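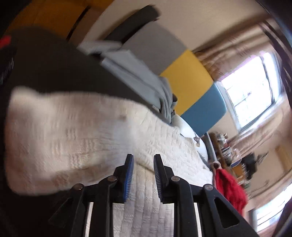 Kershaw Linens is a table of care records for household textiles, typed up from the handwritten laundry books of a guesthouse in Vamivcombe. Each row is one item on one wash day, with the fabric, the soap used, the water setting and any marks noted before washing. Most rows cover plain white goods, such as a quilted bedspread with a ribbed pattern or a folded knit cloth with a small brown mark on it, and the mark is what goes in the stain field. Colored items make up a small share and are kept in the same file.

Files

linens.csv: main table, one row per item per wash
fabrics.csv: fabric codes and their full names
stains.csv: stain codes, with the wording used in the books
notes.txt: unclear entries, listed by book and page

Columns in linens.csv

item_id: stays the same for the life of the item
book, page: where the entry was found
fabric: code, see fabrics.csv
stain: code, blank if the book says nothing
stain_after: yes, no or blank
setting: cold, warm or hot
remarks: copied as written, spelling included

Source

There are 19 books. Three have water damage, and 70 entries in them could not be read at all. Those are left out of the main table and listed in notes.txt. Seraina Schwaiger and Dennis Tapley did the typing. Tahsin Herath checked the stain codes against the books and changed a few, mostly tea entered as rust.

Known problems

Book 5 uses its own fabric names. We matched them where we could and put "unk" for the rest.
A blank stain field does not mean the item was clean. Some writers never filled it in.
"Gedix" in the remarks is a soap powder. "Fuvik" shows up twice and we don't know what it is.
Items that were cut down and reused got a new item_id, so their history is split.

Changes

July 7, 2021: fixed page numbers in book 3, added stain_after.

Contact

Send corrections to Gareth Hartley with the book and page number.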